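Praka Forum > Simulation and Control > Gripper opens by itself halfway through a line job

fetatlow_33
Hello all, and sorry in advance for the long post. I've been happily running the Fetatlow block line in the simulator since April, and last night it went wrong in a way I can't explain. The job is simple: pick up a piece, carry it over, set it down at the end of the row. At step 1736 the fingers opened in mid-carry and the piece dropped. No error, no warning, and the arm carried on as if it still had hold of something! I restarted with the same seed and it did it again at the same step. I'd love to move this onto the real arm, but you can imagine how I feel about that just now.

muriithi_bench
Oh, I feel for you, I lost most of a weekend to something like this. My bet is friction. The default finger pads are slippery, and a narrow bar will creep out of them if you swing fast. Try raising the pad friction and slowing the carry, and put the kettle on while it runs.

Ignacio Retamal
Friendly disagreement with the post above. If the bar were creeping out, the fingers would close further as it left, and our friend says they opened. I'd look at the command log. We had a timeout at Astonthorpe that sent the gripper back to its default width whenever a message came late, and the default was fully open. A lovely choice by somebody.

fetatlow_33
Thank you both, you're very kind. I tried the friction first (easier) and it still dropped at 1736. Then I went through the log, and Ignacio, there's a gap of 30 missed messages just before it lets go. Two more things below, in case they help.

1. The arm at the far end of the row, fingers open and nothing between them.

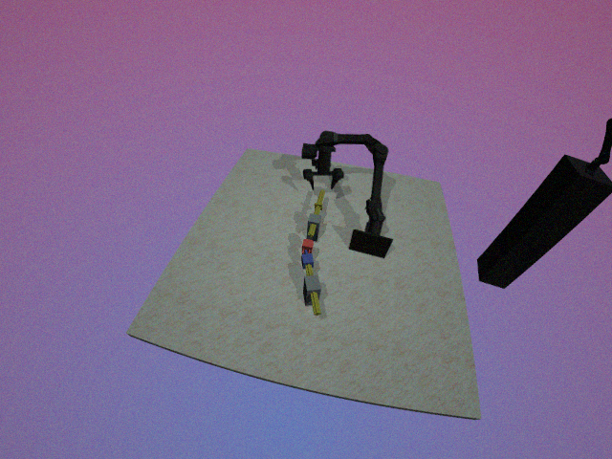 2. The settings I'm using. Timeout on, default width left as installed, carry speed at 33 percent. The full run should be 2737 steps.

muriithi_bench
Well, I'll eat my words on the friction, mostly. I still think those pads are too slippery, and I'd change them before you go near hardware.

Ignacio Retamal
Set the timeout to hold the last width and stop the arm. Please do both - a hold on its own means it keeps traveling with a piece in its fingers and no one in charge. And test the stop with people well clear of the real one.

fetatlow_33
Changed both, and it got through all 2737 steps this morning. I still don't know why the messages go missing, so the real arm stays switched off. Off to read about network buffers, wish me luck!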